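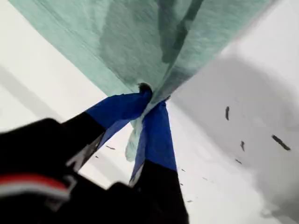 Mint green, crumpled.

May 21, 2022

Quick one this month, I'm typing between loads and the dryer is about to go off. Winter swap is on in June, same hall as last year, the old Larance hall at the bottom of Plurkow Road. Doors at ten. Go round the side, the front door is swollen again and you'll do your shoulder.

For the newcomers, it works like this. Bring clothes you don't wear. Take clothes you will. No points, no tokens, we tried tokens and everyone spent the morning arguing over whether a coat is worth two cardigans. (It is. Still arguing.) Entry's eight dollars to cover the hall and the urn, kids free. Anything left on the tables at one o'clock goes to the Olatunji Street op shop, and whatever they can't sell goes for rags.

What we want: warm things. Jumpers, flannel shirts, long sleeves, trackies with some elastic left in them, raincoats, beanies, proper socks if they're new. School jumpers in any size. Men's anything! We never have enough for the blokes, last winter the men's table was four polo shirts and a dressing gown, and the dressing gown went first. Ask your husbands and brothers. Ask your dad, nicely, what he's done with all those jumpers from Christmas.

What we don't want: underwear, pillows, single shoes, anything with a smell. Wetsuits. I'm not going into the wetsuits.

Summer stuff is fine too but only bring the good ones. A decent T-shirt goes under a jumper all winter and I'd happily take ten of those over another sundress in June.

Now. T-shirts. Last time I said I'd write down how I sort them and then I didn't, so I'm doing it now while the kettle's on.

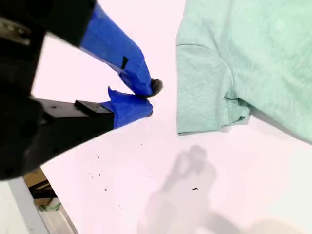

Start with the neck. If the collar has gone wavy it's had it, doesn't matter how nice the rest is. People pick it up, hold it to their chin, put it back. Then underarms, with the shirt inside out and near a window, because hall lights hide everything. Then the hem. A dropped hem is five minutes with a needle and I'll always keep those. Tiny holes near the belly button, the ones you get from jeans buttons or the bench or wherever they come from, well. One or two I'd darn. A whole constellation, rags.

Pilling isn't a reason to chuck something. Get a fabric shaver, or a cheap disposable razor if you've a steady hand and you don't love the shirt too much. Lay it flat on something hard, pull it taut, short strokes. Don't do it on your lap. I've a pair of pants with a slice in them from doing it on my lap.

Yellow marks, soak in oxygen bleach overnight, warm water not boiling. Check the label if it's a colour you care about. Wash as normal after, and hang it out before you decide anything. Do NOT tumble dry a stain you're still fighting, the heat sets it and then it's yours for life. Deodorant crust (the white stuff) comes off with white vinegar and an old toothbrush. Biro, I've had luck with methylated spirits dabbed from the back with a rag undernieth, and also I've had no luck at all. Try a seam first.

Faded is fine. Faded is nice, some people come looking for it.

Ayodele Danladi has been on at me to mention labels. Fair enough. Shirts with the label cut out are a pain as you can't tell the size, and sizes mean nothing these days anyway. If you've cut yours off, pin a bit of paper to the neck with the size you think it is. Safety pin please. No staples, no sticky tape, the tape leaves gunk and the staples find fingers.

Next bit, folding and hanging. Every swap we have the same chat. Hangers look lovely for the first half hour and then they're all on the floor. Tables are better for knits and tees, racks for coats and dresses and shirts with buttons. Knits on hangers get shoulder points, you know the ones, like little horns. If you've already got the horns, damp them with a spray bottle and press gently with your hands, then leave the thing flat till it's dry. Mostly works. 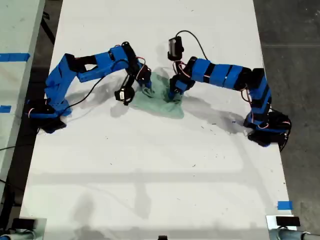 Bring things folded if you can manage it. Doesn't have to be shop folding. Half, sleeves in, half again, done. Grocery bags are good, garbage bags less so, everything turns into one big knot at the bottom and somebody has to shake it all out. Usually me. Write what's in the bag on the bag. "Kids 4 to 6" or "mens L" or "dunno, mixed" are all fine and all useful.

Sizing on the tables: we're going small at the stage end, large at the kitchen end. It was the other way round last year so if you've been before, forget that. Kids on the stage itself. Coats by the side door where you come in, which I know makes it a squeeze, but it's the only wall the racks will fit along and the cupboard can't be blocked.

Mending corner is back. Two machines this time, plus the tin of buttons (someone's donated another tin, so I suppose it's the tins of buttons). If you've got a zip that needs doing, bring the zip as well as the garment, I can't magic up a zip. Hems and buttons while you wait. Knees patched if there isn't a queue. We can do iron-on patches too but bring your own patch if you want something prettier than navy.

Had a lot of people ask where you can get thread now that Jivero's has shut in the arcade. I've been going to the market stall by the bread van, mornings only, cash. Range is a bit odd, heaps of purple. For grey and black the supermarket thread is OK for hems, wouldn't use it on jeans. If anyone knows where the Jivero's remnant bins ended up I'd love to hear, they had that good cotton rib for necklines and I'm down to a strip about as long as my arm.

Parking. Not on the grass, the bowls people next door get cross and they've been very decent about the noise. There's street parking on Plurkow Road past the roundabout and the 108 bus stops right outside. If you've got a heavy load pull up at the side, drop it and then move the car strait after so the next person can get in.

Tea and coffee by donation, urn's on from the start. Bring a mug. There'll be soup if I get to it, pumpkin, and bread. Somebody please bring a slice or a tray of something, doesn't have to be homemade, and put what's in it on a bit of paper for the nut people.

Setting up is from eight in the morning and we need arms for the trestles. Packing up from one. If you can only do one, do packing up, there's always a rush to help in the morning and then tumbleweeds when the broom comes out.

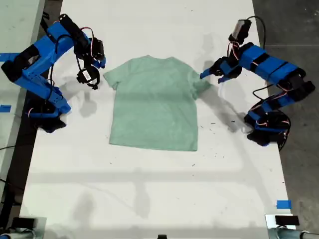

Can I drop clothes off before the day if I can't make it?
Leave them at mine, 59 Larance Street, on the back verandah under the cover, any time up to the night before. Bags tied, and text me so I know to bring them in if it rains. You don't need to come to the swap to give, and if there's something you're after, tell me the size and I'll keep an eye out.

Last bits. Lost property from the last one: a child's gumboot (left), reading glasses with a green cord, and a very good casserole lid. All in my laundry. Claim them or the glasses go in the op shop box, I'm keeping the lid.

Also could whoever borrowed the big steamer bring it back before June, no questions asked. Dryer's gone off. See you there.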